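Robot on the teardown line — what changed for you?

pumell_bench
We strip old office desktops at Gredach. Since February the arm does part of the work on the open towers, and I do the side panels and cables. Over 30 a shift now. 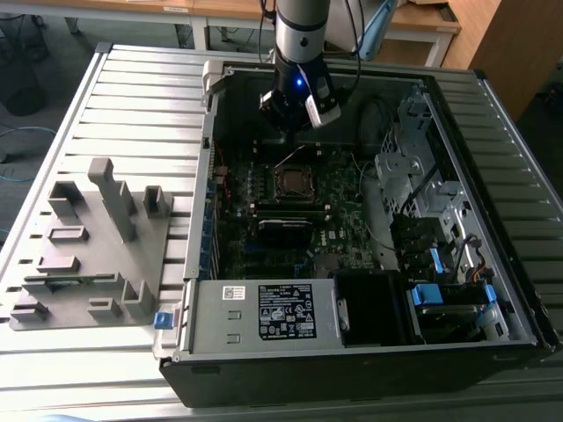

My hands hurt less, but I stand and wait a lot more. Pay is the same.

dlamini2
Waiting is the bad part. We went from four people to 2.

Samuele Donati
Disagree. At Zollemau no one was let go. Two of us moved to testing and I like it better.

dlamini2
Good for you. Ask again next year.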